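Ticket: floor rules for hand-held gripper sessions, Wulside hall
Opened by: Marisol Pettigrew
Date: Thursday, January 10, 2019
Status: open

I write this ticket after reading the Clorketti rule sheet again. Rule 14 says that cables must not lie in a walking path during recording.
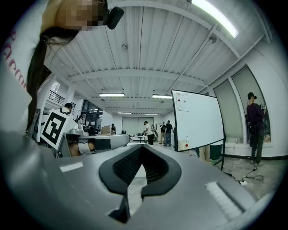

The rule is clear for fixed robots, but our operators walk with the grippers and look at their hands, so they see the floor late. I propose to tape every cable, or to switch it off and roll it up before start.

Second point is the markers. They must stay clean and flat. I wipe them with a dry cloth only.

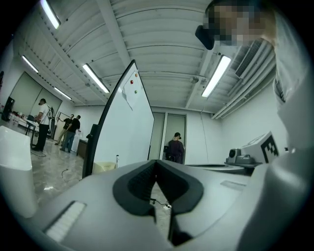 Brisa Galindo: I agree on the tape, but please write which tape. At Skokis we used a strong one and it took us about 2 hours to clean the floor.

Thank you, I will write "cloth tape, removable". Third point is distance. The sheet gives no number for two operators in the same area. 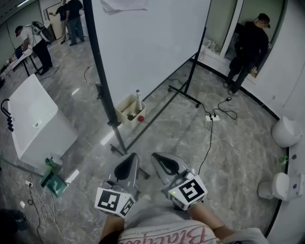
I suggest 2 meters between them, and less only if both have agreed aloud. I keep the ticket open until Arellano confirms the number.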